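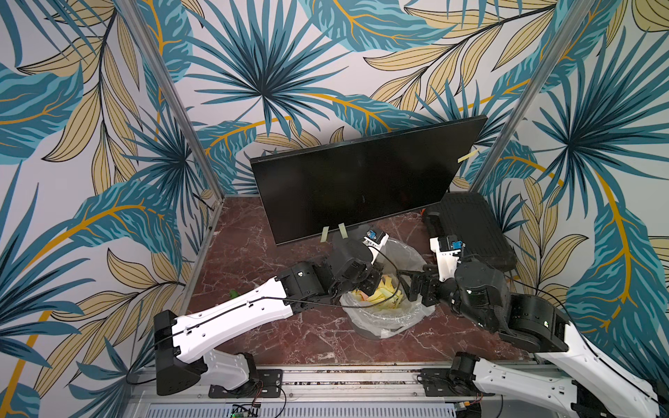

Section 4: Setting up the scoreboard and scoring your first game

Welcome back! If you have followed Section 3 you should now have the Egger control box and the scoreboard talking to one another, and the little green light on the front of the box will be steady. If it is still blinking, please go back a few pages and pair them again before you carry on. It only takes a minute, and the rest of this section will make very little sense without it.

These steps are written for club baseball and softball, with whoever happens to be free doing the scoring. You don't need to have kept a scorebook before, though it helps to know a ball from a strike.

Before the first pitch

1. Switch on the control box and wait for the word READY. On a chilly morning the display can be slow to wake up, so do give it a moment and resist the urge to press everything.

2. Press TEAMS and choose the visiting side first, then the home side. Visitors always go on the top line, as they bat first. If your opponents aren't in the list, press NEW and type the name with the arrow keys. Plitstead fits nicely; longer names will be shortened on the board, and you can choose the short form yourself under TEAMS > EDIT.

3. Press GAME LENGTH and set the number of innings. The box is set to nine when it leaves us. Most of the youth leagues play fewer, so check with the plate umpire if you aren't sure.

4. Enter the batting orders. You can do this player by player, or load a saved line-up if your coach has sent you one. The box will hold 200 players in all, and when it is full it will ask you which ones to remove.

5. Press START. The board will show the top of the first with everything at zero.

Note: You can skip step 4 altogether and simply keep the score. The board will work perfectly well, but you won't get batting totals at the end of the game.

Scoring at bats

6. Press BALL, STRIKE or OUT as each one is called. A foul ball has its own key — please use it, as it knows not to add a third strike.

7. When the batter reaches base, press HIT, WALK or ERROR, then the base they ended up on. The box will clear the count and bring up the next batter for you.

8. When a run scores, press RUN once for each runner who crosses the plate. On a busy play, with a throw going wide and everybody shouting, our advice is to wait until the ball is dead and then enter the lot. Uzma Soomro, who scores for Grerkby and tested these instructions for us, keeps a pencil behind the box for exactly this and jots the runs down as they come in.

9. After the third out, press SIDE. The board does not change halves on its own. We tried it that way on the early boxes, and it caused no end of bother whenever an umpire changed a call.

Putting a mistake right

10. Press UNDO to take back the last entry. You can step back through 2 full innings this way. For anything older, go to GAME > CORRECT, pick the inning, and type in the right figure.

Caution: Do not switch the box off to clear a mistake. The game in progress is only saved when you press SIDE or END, so you may lose the half inning you are in.

Caution: The box is splashproof but it is not waterproof. If play stops for rain, put the cover on and bring it under shelter. Leave the scoreboard where it is, with its power lead unplugged.

Finishing up

11. When the last out is made, press END and hold it until you hear 2 beeps. The final score will stay on the board until you switch it off, which is handy for photographs.

12. Press TOTALS if you would like to read off the hits, runs and errors for the match report.

The box keeps its old games until it has 3000 at bats stored, after which the earliest ones are overwritten. If you want to hold on to a season, copy it across as described in Section 6.

Print this section | E-mail this section

Filed under: Guides & Manuals, Scoreboards, Baseball and Softball

Contact us | © Egger Scoreboards | Back to top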